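3.2 Layout of the cabinet doors

The survey covered 24 door panels in the Niven pump hall, which is operated by Wendum and houses equipment supplied over several years by different builders. Staff at the site read the doors on foot, usually while passing from one bay to the next, and the written round allows little time at each stop. The layout of a door therefore has a direct effect on how well the round is carried out.

Two adjoining doors were selected for closer study. They share the same light gray finish but differ in purpose. The left door is given over mainly to the state of the supply, with three pilot lamps in a row, a digital meter and a rotary selector switch. The right door carries a row of signaling devices. Figure 4 presents both doors at four points during the same visit.

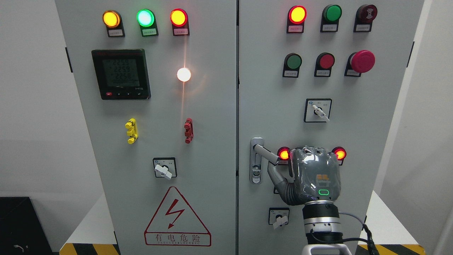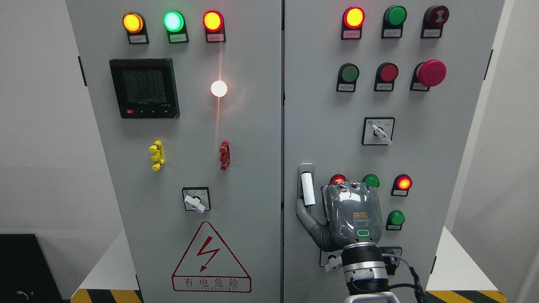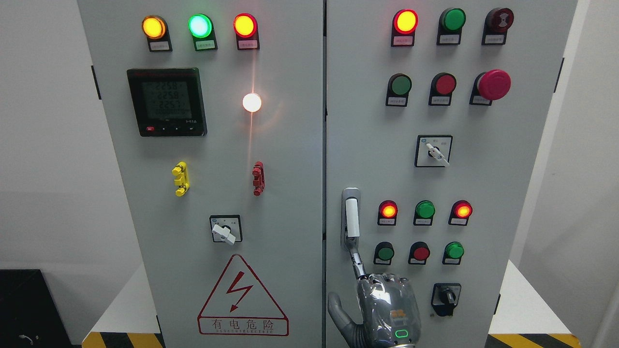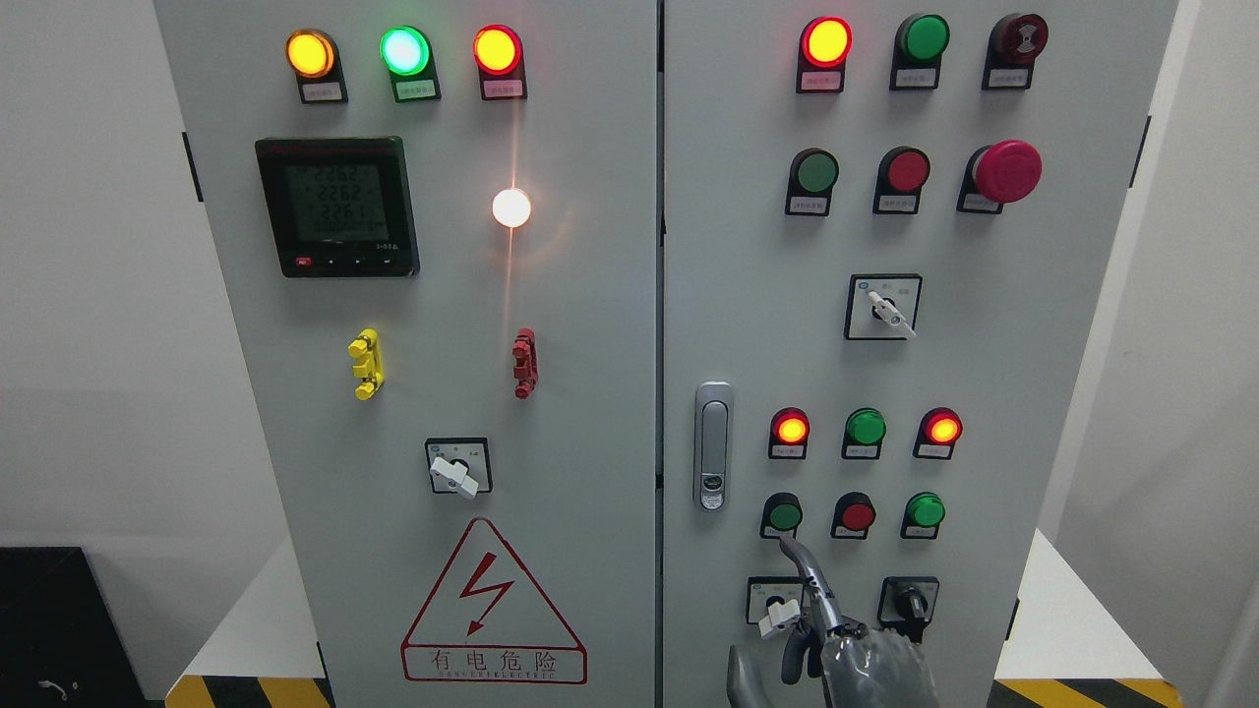
Figure 4. Adjoining control cabinet doors, Niven pump hall. In all four views the amber, green and red lamps on the left door are lit, as is the white lamp to the right of the meter.

Two matters were noted by the reviewers. The first concerns brightness. A strong white lamp placed beside a meter draws the eye away from the digits, and its glare spreads over the painted surface. The Esley guideline for panel builders recommends that lamps of this kind be dimmed or moved to the top row, and the present authors support that advice.

The second concerns labels. Small printed plates are adequate for a technician working at arm's length, but they are of little use to a person reading from the aisle. In the staff questionnaire, respondents stated that they relied on color and position and seldom read the plates. This habit is safe only where every door in a hall follows the same order, a condition that was not met at Niven.

The panels were next compared with those at the Flirnis site, where all doors were relabeled in August under a single plan. The results of that comparison are given in Section 3.3.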